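Luller Storage Bin, Large, Gray

Home / Workshop and Storage / Open Bins / Luller Large

The Luller Large is an open bin for the workshop, the laundry room, the back of the shop or any place where small things are collected during the day. It has straight walls, a flat floor and a wide opening, so you can look in and take what you need. We have sold this bin from our store in Brurnudum for 11 years and it is still the model that customers come back to buy a second time.

Price is for one bin. The lid is sold separately (see the bottom of the page).

What the bin is for

Most of our customers buy it for one of two uses. The first is sorting. You put two or three bins next to each other on a table and divide things between them, for example clean and not clean, keep and give away, to repair and to return. The second use is simple keeping. The bin stands on a shelf or under a bench and holds cleaning supplies, hand tools, garden gloves, cables or toys.

It is not made for liquids. The floor joint is tight enough for a wet sponge or a damp cloth, but please do not fill the bin with water and leave it overnight. It is also not approved for direct contact with food. For food we recommend the Jitance crates, which you can find in the Kitchen section.

Material and construction

The body is a steel sheet, folded and closed at the corners. All upper edges are rolled to the outside, so you will not cut your hand when you reach in. The gray color on the outer walls is a powder coating. The floor inside is left as bare metal, and we are often asked why. A coated floor looks nicer in the first month, but then the coating breaks in small flakes and these flakes stick to everything you keep in the bin. Bare metal only gets scratched.

Inside you can add a sloping panel in white. It is pushed in from above and sits against one long wall. With the panel, small objects slide down toward the middle and do not stay in the corner where fingers cannot reach them. The panel can be ordered with the bin or later.

How it looks after use

We prefer to be open about this point. The bin will show marks. The white panel shows them first, mostly on the lower half, where objects hit it. The metal floor becomes covered with fine lines. These marks do not change the strength of the bin and we do not accept them as a reason for a warranty claim. If you want a bin that stays clean to the eye, please choose the panel in dark gray, at the same price.
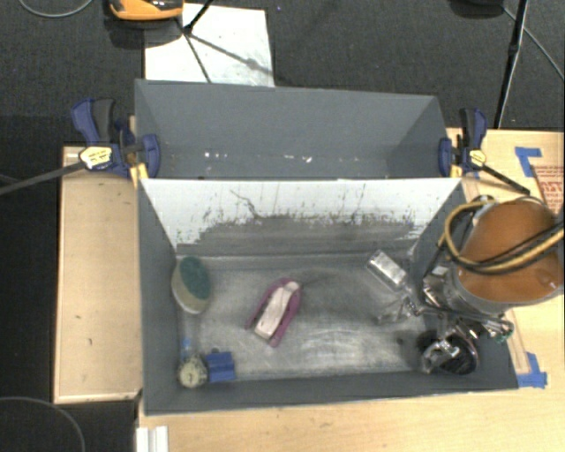
Two gray bins placed one behind the other, with wear on the white panel and the metal floor.

If the marks disturb you, a soft cloth with a little dish soap removes part of the dark color from the panel. Deep scratches will stay. Please do not use steel wool on the panel, it makes the surface rough and after that the dirt holds even better. On the metal floor you can use the rough side of a kitchen scrubber without worry. Dry the floor after washing and leave the bin open for one hour.

Technical details

Shape: rectangular, open top
Color outside: gray
Floor: bare metal
Maximum load: 16 kg, spread evenly
Panel: optional, white or dark gray
Feet: four flat rubber pads, included in the bag, not mounted
Warranty: 5 years on the body and the corner joints
Delivered: assembled, in a carton

The rubber pads are self-adhesive. Turn the bin over, clean the corners with alcohol and press each pad for ten seconds. On a wooden table we advise to use them always, as the lower edge of the bin is hard and may leave a line on soft wood. If you place the bin on a shelf with a front rail, you may leave them off.

Placing several bins together

The long walls are straight from top to bottom, and for this reason two bins can stand with the long sides touching, with no gap where screws and coins can fall. We also offer a joining clip, which goes over both rolled edges. One clip is enough for a pair of bins on a table. For a row of three or more, use two clips for each joint.

The bins do not nest into each other when empty. Some customers were disappointed by this, so we write it here clearly. Straight walls give you more room inside and a closed row on the table, but the price for it is that the empty bins need as much space as the full ones.

From our customers

"I have four of them in my sewing and repair shop. One for zippers, one for thread ends, two for work that waits. They are heavier than the plastic ones I had before, and I like that they do not walk on the table. The panel came with a small bend at one corner. I wrote to the store and received a new one the next week." Hortensia Quintero

"Good bin. I took away one star because the rubber feet should be mounted by the factory. One of mine was glued not straight and now the bin rocks a little." Kwan-ho Liu

Answer from the store to Mr. Liu: thank you for the comment. You can remove the pad with a warm hair dryer. We will send a new set without charge, please write to us with your order number.

Accessories and spare parts

Lid, gray, with one handle in the middle
Sloping panel, white
Sloping panel, dark gray
Joining clip, sold in pairs
Rubber pads, set of four
Label holder, to be hung on the rolled edge

The label holder was changed this year. The old type was open on the left side and the paper card could fall out. The new type is closed on both sides and the card goes in from the top. Both types fit on all Luller bins. The old label holders from Ó Riain do not fit, their hook is too narrow for the rolled edge.

Ordering and delivery

Orders of one to three bins are sent by parcel service. From four bins we send on a pallet, and the driver will call you before he comes. Please be sure that the telephone number in your order is correct. The driver delivers to the door at ground level and does not carry the bins up the stairs.

For schools, workshops and shops we have a separate price list. The largest order we prepared until now was 400 bins, and for such quantity we need some weeks. Please ask us early.

If you are not satisfied you can return the bin unused in its carton. A bin with the rubber pads already glued is accepted too, but we will subtract the price of one set of pads.

Stock information: bin in gray, available. Panel in white, available. Panel in dark gray, expected again at the end of October. Lid, only few pieces left.

Page updated: Friday, October 7, 2022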